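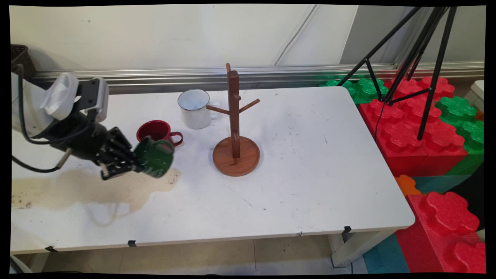 Green mug and red mug on the white table.

Ticket 227: Vano messenger for Android will not sign out
Status: Resolved
Opened by: Denise Whitlock
Assigned to: Benito Figueroa

Denise Whitlock
I need to remove my work account from a shared Android tablet before it goes to the Kuseck office. In Vano, Settings > Account > Sign out returns me to the login screen. After a few seconds the app reopens my chat list without asking for a password. Restarting the tablet makes no difference. Messages keep arriving in the meantime.

Benito Figueroa
Please confirm three things: whether Plonanetti is installed on the same tablet, whether both apps use the same email address, and whether the account appears under Android Settings > Passwords & accounts. Do not uninstall anything yet.

Denise Whitlock
Plonanetti is installed. Same email. The account is listed under Passwords & accounts as "Vano sync".

Benito Figueroa
The two apps share a stored login. Vano deletes its own token on sign-out, then finds the one held by Plonanetti and signs in again. Steps, in this order:

1. Turn on airplane mode.
2. Force stop Vano and Plonanetti.
3. Clear storage for Plonanetti, then for Vano. Clearing the cache only is not enough.
4. Remove "Vano sync" under Passwords & accounts.
5. Restart, turn off airplane mode, open Vano.

Chat history is kept on the server and comes back at the next login. Unsent drafts are lost.

Denise Whitlock
Steps 1 to 3 done. At step 4 the Remove account button is gray.

Gareth Ashworth
Taking this while Benito is out. A gray button means the tablet is enrolled in Lammers and the profile blocks account changes. Tracey Pickering has admin rights there and can lift the restriction for one device.

Tracey Pickering
Restriction lifted for this tablet only. Allow up to 18 minutes for the profile to refresh – or open Lammers and tap Check now.

Denise Whitlock
Button is active. Account removed, tablet restarted. Vano shows the login screen and has stayed there since lunch. One problem left: my profile still lists the tablet as an active session.

Benito Figueroa
The session list is not updated when the token is removed offline. From a desktop browser, open Profile > Devices, select the tablet and choose End session. If the entry returns, reply with the error code shown below the list.

Denise Whitlock
Error 13 on the first try, accepted on the second. Entry is gone.

Benito Figueroa
Error 13 is a timeout and can be ignored. Shared login behavior passed to Triin Tamošiūnaitė for the next Android build. Tracey, please put the restriction back. Closing.

Tracey Pickering
Restriction back on.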